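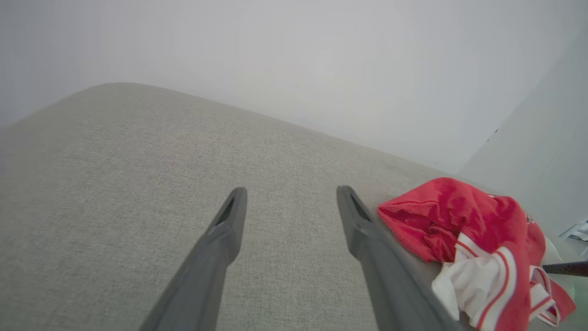
How often should the upholstery filter on the Skadiven fabric cleaner be rinsed? After every 5 fills of the clean water tank, and before any storage longer than a week.

Skip to content Home Manuals Spare parts Contact

2 min read

4.2 Preparing the unit

1. Switch the unit off and unplug it at the wall.
2. Lift out the grey filter cartridge and rinse it under cold running water.
3. Refit the cartridge with the arrow facing the hose - it will click once.
4. Add 500 mL of lukewarm water to the clean tank, then one capful of Clilidik solution.

CAUTION: Do not use water hotter than the tap supplies. The tank seal will warp. 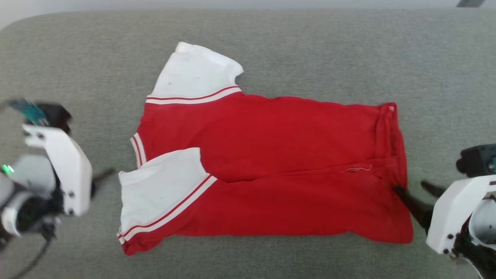 5. Close the tank lid and press down on both corners until the latch is flush with the body.
6. Test the solution on a hidden area and check the colour when dry.

Note: Model 394 has a single latch. On this model, press at the centre of the lid.

4.3 Storage

Empty both tanks and leave the lids open overnight. Coil the hose loosely - a tight coil will crack the collar. Replacement collars are listed under part no. 2187.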